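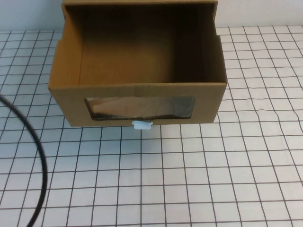
By Rodrigo Robles
Opinion | Pets and their people

My dog had a "reflective afternoon" last August. I know this because her day care told me so, in a report sent to my phone at ten past four, while I was in a meeting about car park resurfacing. Her mood was given as Content with a small green leaf beside it. Her sociability was Growing. Under Highlights, somebody had written that she had "made space for herself near the fence".

I have lived with Pilar for six years and I can translate. She was lying by the fence. She likes fences. She'd have done it at home for nothing, where I'd have stepped over her on the way to the washing line and thought no more about it.

I am not against day care for dogs. I use it, I pay for it, and when I collect her she is tired and smells of other people's Labradors, which was the whole of the service as I understood it when I signed up. What I've come to dislike is the report. I dislike the report in the way you dislike a neighbour who has never done you any harm but waves at you every time you put the bins out.

When we first moved to Diltville there was one place that took dogs during the day, and it was called Valcárcel's, after the woman who ran it. It was a yard, a barn and a field. You arrived, Mrs Valcárcel looked at your dog, your dog looked at Mrs Valcárcel, and an understanding was reached from which you were excluded. At half past five you came back. If you asked how the day had gone she said "fine". Once, after Pilar had rolled in something by the ditch, she said "fine, windows down". In two years I never got more out of her than that and I never needed to.

She retired, as people will, and the field is now a branch of Trundard. Trundard has a reception desk. It has a wall with the word TOGETHER on it. The people who work there are, I want to be clear, lovely, and good with dogs, and quite a few of them were trained by Mrs Valcárcel herself, so you can see them at the gate doing the look. Then they come inside and have to fill in the app.

The app is called Stiltari. Trundard didn't write it, they rent it, and so I gather do a good many kennels, groomers and walkers. It has drop-down menus. It has the leaf. It wants a mood in the morning and another in the afternoon, a note on friendships, a note on food, a photograph if possible, and a sentence or two in what it calls a warm voice. I asked one of the girls how long it took and she said it depended how much there was to say, and then she looked at Pilar, who was asleep on her own lead, and we both felt the difficulty.

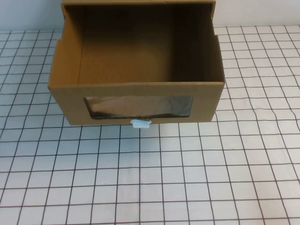
Do the sum yourself. A few minutes a dog, and a yard full of dogs, and you've lost a person for a good part of the afternoon. That person is indoors trying to think of another word for "sniffed". Outside, the remaining staff are stretched a bit thinner so that I can be told how closely my dog is being watched.

The usual defence is reassurance. Owners worry, the thinking goes, and a little note in the afternoon sets their minds at rest. I can only speak for mine, which had been at rest all along. Before the reports I went whole days without thinking about Pilar until it was time to fetch her. I don't mean this coldly. I mean that I trusted the people who had her, and that trust has the great advantage of leaving you free to resurface a car park. Now I get a buzz at ten past four and my first thought, every time, is that something has happened. Then I read that she shared a water bowl.

And of course once you've been given a scale you start to mind where you are on it. Her sociability was Growing for weeks. Growing towards what? At what point does a middle-aged whippet cross count as having grown? In the spring it slipped to Selective, and I'm ashamed to say that I brooded on it. I asked at the desk if there'd been a falling-out. The young man checked and said no, there was a new menu. The old options had been updated. Selective was, if anything, a promotion.

I've met owners who are much further gone. There's a man with a pair of spaniels who compares them. He doesn't mean to, he'd tell you he loves them both the same, but one of them gets Joyful most days and the other gets Settled, and I have heard him in the car park telling Settled that tomorrow was another day. There's a woman who asked for a meeting because her terrier's friendships box had been left blank. She got her meeting. The terrier, it was explained, likes to be left alone with a bit of rope. She's now looking into classes.

None of this is the dog's doing. A dog has no idea that it's being written up. I sometimes think that's the most restful thing about their company, and it seems a shabby way to repay it, to take the one member of the household who isn't being assessed and find her a form.

I can hear the objection because my sister makes it every time we speak. What about the days when something really is wrong? What about the limp, the cough, the dog that won't eat? Wouldn't I want to know? I would, very much, and I'd want to be rung up. A phone call from the kennels is a fine old piece of technology. It has an urgency setting built in, which is that somebody bothered to make it. The trouble with a report every day is that the limp arrives in the same font as the leaf. Last winter Pilar came home with a torn dew claw, nothing terrible, cleaned and bandaged very neatly, and the news was there all right, in the afternoon note, third item down, after "enjoyed the drizzle". I hadn't read that far. I found out when I took her coat off in the hall.

I don't blame the person who wrote it. They'd written it where the app had a space for it. I blame the idea that telling people everything, nicely, in small amounts, is the same as telling them what they need to know.
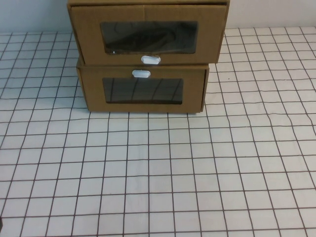 There's a money side as well, and it would be prim to leave it out. The basic day rate at our branch hasn't moved much. What has appeared is a thing called Stiltari Plus, under which you may have more photographs and a monthly summary with a graph. I have seen the graph, because the spaniel man showed it to me on his phone. It went up, came down a bit and went up again. There were no units. He was pleased with it, and I said it looked very healthy, because what else can you say to a man about his graph.

I expect that's where all this is going. You can't charge extra for "fine". Mrs Valcárcel could have said it in a warm voice (she didn't have one, but she could have hired it in) and it still wouldn't have made a premium tier. The care itself is hard to improve on: a field, other dogs, shade, water, someone sensible at the gate. Once you've got those right there isn't a great deal left to sell, so you sell the account of it. Hotels did this, and nurseries did, and the place where I have my car serviced now sends me a film of a man pointing at my brakes.

My own proposal is modest, and I've put it to the branch manager, who wrote it down. Let owners choose. Those who want the leaf can have the leaf, and I hope it makes their afternoons. The rest of us tick a box that says "ring me if it's bad". The time saved goes back into the yard. If the staff feel like telling me something at half past five, over the gate, because it was funny or because it was odd, I'll stand there and listen for as long as they like. Those were always the good bits. The same girl who struggles with the warm voice once told me, with actions, how Pilar had spent a morning guarding a wheelbarrow from a pug, and I've repeated it to everyone I know. It wasn't in the report. I checked, and the report said she had "explored equipment".

The manager told me that it was an interesting thought, and that unfortunately the reports couldn't be turned off for one dog, as the system treated a missing report as a missing dog. It would send an alert to head office. So they'll carry on, and I've muted the thing, and at ten past four I now have a small pang of guilt in place of the small pang of alarm.

I ran into Mrs Valcárcel outside the chemist a few weeks back. She bent down, with some effort, and she and Pilar had their look, a long one. I asked her what she thought, how the old girl seemed to her these days. She straightened up and considered it.

"Fine," she said. "Bit fat."

I've cut out the evening biscuit.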